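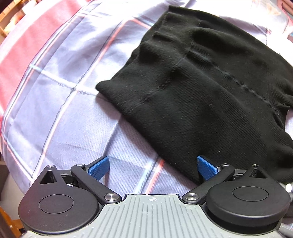 Ornella Marchetti pergunta, logo na primeira mensagem que chegou ao balcão da Nendel, se a malha preta que "ganhou borboto" no primeiro inverno ainda vai a tempo de ser arranjada ou se é para deitar fora. Vai a tempo. É para casos assim que abre a nova oficina.

**Nendel abre oficina de arranjo de malhas na Rua dos Tanoeiros**

*Para divulgação imediata. 1 de agosto de 2026*

A Nendel, retrosaria e casa de lãs, passa a ter oficina própria para arranjo de malhas. Meias, camisolas, mangas, golas, gorros. Costuras abertas, malhas caídas, punhos gastos, calcanhares. Entrada pela porta lateral, ao lado da montra dos botões.

O serviço já existia de forma informal, feito ao balcão entre um cliente e outro. No ano passado passaram por lá 1.881 peças. Não dava para continuar assim. A casa alugou o armazém das traseiras, mandou pôr luz nova e comprou duas máquinas de remalhar à Michiels, em segunda mão, revistas.

A equipa tem 4 pessoas a tempo inteiro. A coordenação fica com Yi-an Tak, que trabalhou 17 anos em fábrica antes de passar para os arranjos.

"As pessoas trazem a peça quase a pedir desculpa", diz Yi-an Tak. "Uma meia, uma manga descosida. Nós pegamos nisso todos os dias. O que custa mais é o preto, por causa da luz, vê-se mal o ponto. Por isso insisti tanto nos candeeiros."

**Como funciona**

- Entrega ao balcão, peça lavada e seca. Sem marcação.
- Orçamento na hora para costuras e buracos pequenos. Para o resto, até 3 dias.
- Fio da casa incluído no preço. Quem quiser trazer o fio original, melhor ainda.
- Peças de lã feltrada: só depois de vistas, nem sempre há soluçao.
- Remoção de borboto e cotão pode ser pedida à parte.

Não se aceitam peles nem malhas com lantejoulas. Collants finos também não, por agora. Talvez em dezembro, quando chegar a terceira máquina.

**Fios e parceiros**

A oficina trabalha com fios da Zullitz, em lã e em mistura de algodão, e com linhas de costura elásticas da Veltton. A cartela de pretos foi a mais dificil de fechar: há pretos azulados, pretos acastanhados, pretos que já foram lavados muitas vezes. Ficaram todos os que cabiam na gaveta.

Aos sábados de manhã não há arranjos, a sala fica para as aulas de remendo. Grupos pequenos, inscrição na loja. Cada participante traz a sua peça e leva a agulha. A primeira aula é só sobre meias: calcanhar, biqueira, costura lateral. A segunda passa às mangas e aos punhos.

A tabela de preços está afixada à entrada e é enviada por correio electrónico a quem a pedir.

**Contacto para a imprensa**

Balcão da Nendel, Rua dos Tanoeiros. Entrevistas com Yi-an Tak, de preferencia da parte da tarde. Visitas à oficina com aviso na véspera.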